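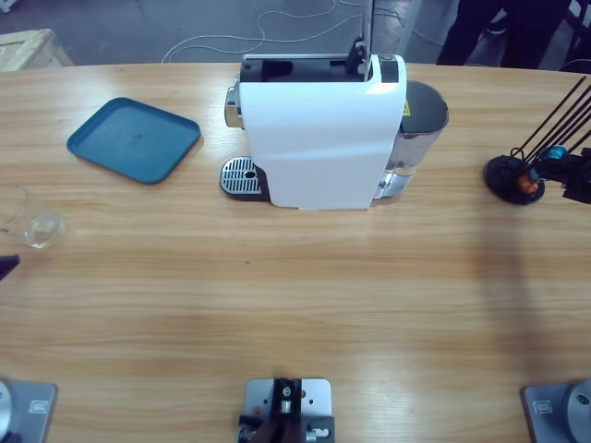
I'd been told to come hungry, which was good advice, but I should have been told to come sleepy as well, because by the time I left Ekow Dogbe's place in Virnside I'd had enough coffee to repaint a fence. He'd offered me one before I had my second shoe off.

"Long or short?" he called out. I said short, then changed my mind, then changed it back. He waited. I get the feeling he's used to people doing that.

For anyone who missed the last column, I've been going round asking people about the one bit of the house they've really thought about. We've had a linen press and a shed wall. This month it's coffee, and not the kind with scales and a gooseneck kettle (I have a friend like that and I love him but breakfast takes an hour). Ekow drinks capsules. He's been drinking them since he worked early shifts at the Dağdelen bakery, and he won't hear a word against them.

"I was getting up at ten to four," he told me. "You want me to grind beans at ten to four? With a neighbour through the wall? I wanted to pull one lever and have a coffee."

The machine is a white one with a lever on top and the water tank at the back, and it gets a proper table to itself, a light wooden one. I asked if it had always been that way and he laughed for quite a while. It used to live on the kitchen bench, jammed between the toaster and the bread bin, and every time he wanted to fill the tank he had to shuffle the whole thing forward and turn it round. One morning he shuffled it a bit too far.

"Didn't break," he said. "But the drip tray went on the floor and it was full. I mean full. I was mopping under the fridge on the Friday and it happened on the Tuesday before."

So he moved it. The table was his aunty's, and she'd had it for sewing. He oiled it and then, being Ekow, spent a weekend deciding what went where. I wanted to know the rules, and he claimed there weren't any, and then told me all of them.

Cup goes on the left, because the coffee comes out on that side. Capsules go on the right. Tank stays where you can reach it without leaning over anything. He uses a clear glass for short ones and he's fussy about that – he likes to see the colour, and he likes to know when to stop.

"With a mug you're guessing," he said. "With a glass you see it go pale at the end. Pale is when you stop. After that it's just hot water that's been near a coffee."

I've been drinking the pale bit for years, so that hurt a little!

The blue tray was my favourite thing on the table, I have to say, and I asked after it straight away. It came from Gukero, in the bin by the checkout where they put the odds and ends, and it cost him 3 dollars. He bought it for spoons. It has never held a spoon. When people are over it carries the glasses out to the back step, and the rest of the time it sits there beside the machine and catches whatever needs putting down.

"It's got a rim," he said, as though that settled it. "You tip a bit of coffee out of a glass, it stays on the tray. You give it a wipe. My old one was flat and it was useless, it was basically a placemat."

Then there's the capsule stand, which I'd never seen the likes of. I've got a drawer. Most people I know have got a drawer, or they leave the capsules in the sleeve and rip it open a bit further each morning. His has a round black base and thin black rods going up at a slant, and I told him it looked like something you'd hang earrings on. He's heard that one. The box the stand came in said Plistetti, and he's never been able to find another one the same, though his brother's been after one for ages.

He keeps the rest of his capsules in a biscuit tin in the cupboard and only puts out what he thinks he'll drink. I asked why he didn't just fill it up.

"I did fill it up, when I got it. Looked great. And I drank more than 50 in a fortnight, because they were right there looking at me." He shook his head. "At 80 cents each! Now if I want another one I have to go to the cupboard and open the tin, and the lid's really stiff, so I think about it."

We talked colours for a bit. He goes by colour and doesn't bother with the names on the sleeves, and neither do I, so we got on fine there. Blue is his morning one. Orange is for after lunch, or for visitors who say they don't mind. 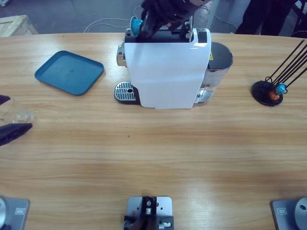 Capsules are just instant in a fancy jacket, wrote one reader when I mentioned I'd be doing this one, and what do you do with all the empties? I read it out to Ekow. He didn't mind the first half. The second half he'd clearly been asked before.

"That's fair," he said. "That's a fair question. I save them up in an ice cream tub and they go back in the post bag when it's full. The grounds you can knock out, if you've got the patience. I do it in front of the footy." The grounds go on his lemon tree, and I was taken out to meet the lemon tree. It had 16 lemons on it. He'd counted them that morning, and he counted them again while I stood there.

Back inside I asked how he keeps the machine going, since mine sulks. He rinses the tank every night and leaves it empty till morning. The grate comes off and gets a scrub with an old toothbrush, and he makes a point of doing around the little hole, where the gunk collects. Once in a while he runs it through with just water and no capsule. He couldn't tell me how often. "When it sounds cranky," he said, and did the noise for me, and I recognised it at once. My machine has sounded like that since winter.

I had one last short one, blue, and stopped it when it went pale. It was a better coffee than I make at home and I told him so. He said to take some lemons. I took four and a jar of his aunty's marmalade, and I've cleared the toaster off my bench, though I haven't worked out where the toaster's going to live yet.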